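Resident Services > Newsletter > Linen and Laundry

Print this page | E-mail this page

Filed under: Building Notices

Wash temperatures and bedding at Serkgate

The laundry room at Serkgate has run on the new Ullex controllers since September. The controllers meter hot water by cycle, and the first complete set of readings is now available. Bedding accounts for most of the hot water used. Of 873 cycles logged, 223 were run on the Bedding program, which fills twice and heats both fills.

Printed cotton and cotton-blend sheets do not need the hottest setting for routine washing. The Warm setting heats to 41 degrees Celsius and is enough for sheets in weekly use. Hot should be kept for bedding used during an illness, or where the care label calls for it. Dark and striped knitwear should go in a separate cold load, turned inside out. Mixed loads of sheets and small garments tend to ball up, and the garments end up inside the corners of the fitted sheet.

Clothes are easier to fold on a flat bed than on the laundry room counter, which is 2 feet deep.
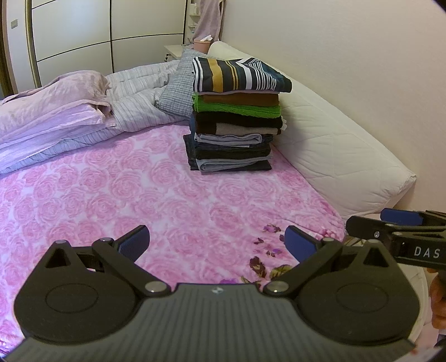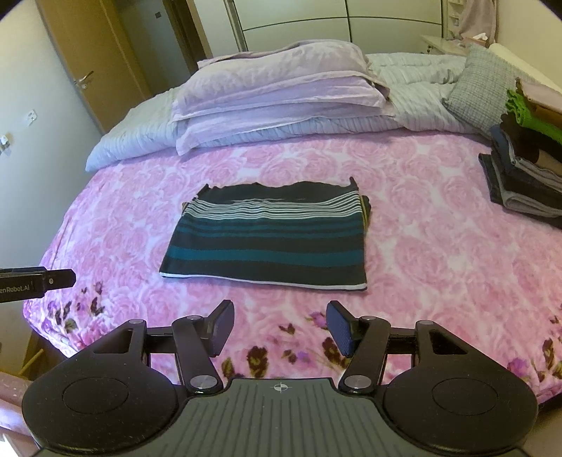 Dryer settings

The Ots dryers in the east bay sense moisture at the drum wall. A large sheet that wraps around itself will read dry on the outside while the center is still damp. Stop the cycle at the halfway point, shake the sheet out, and restart on the same setting. Do not select Timed Dry for this, as it bypasses the sensor and bills at the full rate.

Lint screens should be cleared before each load. The screen on the west bay units pulls straight up; the east bay screen slides out toward the user.

Service interruption

Fumstead will replace the mixing valve on the hot water line on Saturday, starting at 8:30 a.m. Washers will run on cold only until the work is finished. Dryers are not affected. Loads left in a washer when the water is shut off will pause and resume without a second charge.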